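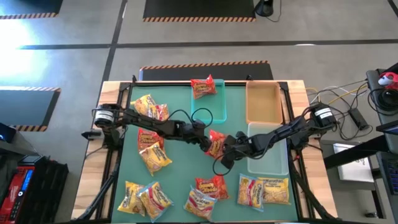

Two robot arms sorting noodle packets. One red packet is already in the teal bin.

Reading time: 2 minutes

Can a Robot Drop Your Noodles?

Yes, and it can do it without noticing.

A company called Stemgate said its sorting program, Fuser, would "never lose a packet." Be careful when you hear the word never. In January, Fuser was given 500 packets of noodles to sort on a table with two arms. It dropped 60 of them.

Dropping things is a small problem. People drop things too. The bigger problem was that Fuser counted all 60 as sorted. The arm closed its gripper, moved over to a bin and opened up again, so the program wrote down "done." It had no way to check if a packet had made the trip.

Why did they slip? Noodle packets have crinkly wrappers. Grab one by the loose end and the wrapper can slide out. Grab the hard block of noodles and you get a better hold, unless you squeeze too much and crush it.

Stemgate has now added a sensor that feels if the gripper is holding something. Did that fix it? The company says so. We would like to see the test run again, by somebody who doesn't sell robots.

There was a safety mix-up too. One arm stopped for 5 seconds and looked switched off. Then it moved again. A robot arm that is standing still may only be waiting, so keep your hands away until a grown-up has turned off the power.

© Gastuvis Kids | Contact us | Back to top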